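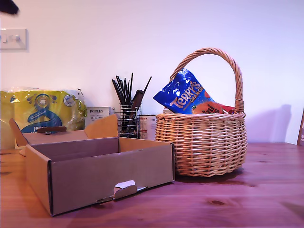 So, the money part. A few of you have been asking (nicely, mostly) when we're going to stop talking about a second arm and just buy one, and I promised I'd put the whole thing in this issue so you can pick holes in it before the order goes out.

The short version is that packing by hand is fine until the holidays, and then it's awful. We want an arm that can take small, awkward stuff and get it into a mailer box without crushing it. Foil snack bags are the worst! They crinkle, they slide, and the gripper either barely holds on or squeezes far too hard. A product box with nice square corners is easy by comparison, and a wicker basket with a tall handle is somewhere in between, mostly a question of the arm not clipping the handle on its way past.

We got two quotes. Kirex came in at $1,350 for the gripper kit, with soft fingertips and a wrist mount included. Redemero wants $1,078 for theirs, but the mount is extra and they couldn't tell me how much extra, even after two phone calls and a form. I'm leaning Kirex. I know, I know, it's the pricier one on paper. But I've been burned by "mount not included" before, and Hussam Tarawneh (who did the wiring on our first setup and still has opinions about it) says he'd pay the difference just to skip the adapter plates.

Then there's the boring stuff that I always forget to budget for:

- spare fingertips, $46 a set, and I'd like two sets
- a longer power cable and a proper strain relief
- a clamp that won't chew up a wooden table
- boxes. So many boxes. We go through the fold-over kind with the locking tab faster than anything else, and the practice ones get floppy after a day of being opened and closed

On that last one, Workum will sell us flats in bundles of 40, which suits me fine because I have nowhere to put a pallet. Please don't offer me your garage again, Vsevolod. (Vsevolod Bilyk has offered me his garage. It's full of kayaks.)

What I'm not asking for this time is the lid-closing attachment from Zakharchenko. I saw it at the May open house like the rest of you and yes, it's very cool, and I'd love one. But getting that little tab into its slot takes me two seconds by hand, and I can't make the cost work on the number of orders we ship. Maybe next year, if the gripper earns its keep.

Timing: if we order before the end of the month, Kirex says the kit ships in three weeks. I'd plan on five. That gives us January for mounting and fiddling, and I'd like to do the first real tests with ordinary groceries and kitchen things, all different sizes, sitting close together on a table. Neat rows of identical blocks make any gripper look good and I don't trust them anymore.

If you've used either kit, or you think I'm wrong about the fingertips, write back to this email before Friday. Hussam has the full spreadsheet if you want to see where the cable number came from. I rounded it up a bit, he rounded it up again, and we left it there.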